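Workshop tips: getting a tabletop arm kit to behave

Had the Wosby starter kit on the bench since July. Arm mounts, base plate, a bag of screws, paper manual. Quick notes while I still remember them.
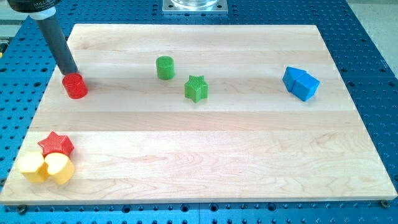

Board first. Use a real wood panel and screw it down at the corners. I skipped that and every pick drifted by lunchtime. Took me 3 tries to work out why.

Light — bright and even. One desk lamp off to the side gives long shadows and the software goes hunting for them.

Blocks. Plain solid colors. Start with cylinders, leave the stars for later, all those points are a pain. Space them out at first. Two blocks touching get read as one big one, at least on the Wosby software.

Speed: leave it at 40 percent untill you trust it. Full speed just knocks stuff over.

Approach from above, slow down for the last inch. Setting is burried under Motion, then Extras. Why there, no idea.

Wipe the board. Dry cloth only, oil leaves shiny spots.

Cables: velcro, not zip ties. You will be moving them again.

Price. Paid $300, roughly, with shipping. The Meinecke kit is cheaper but you drill your own base plate, so no thanks. Numov does a repair service, $161 flat, haven't needed it.

Would I buy it again? Yes, for the mounts alone. Manual is bad. Page 3 has the wrong screw size, go by the sticker on the bag.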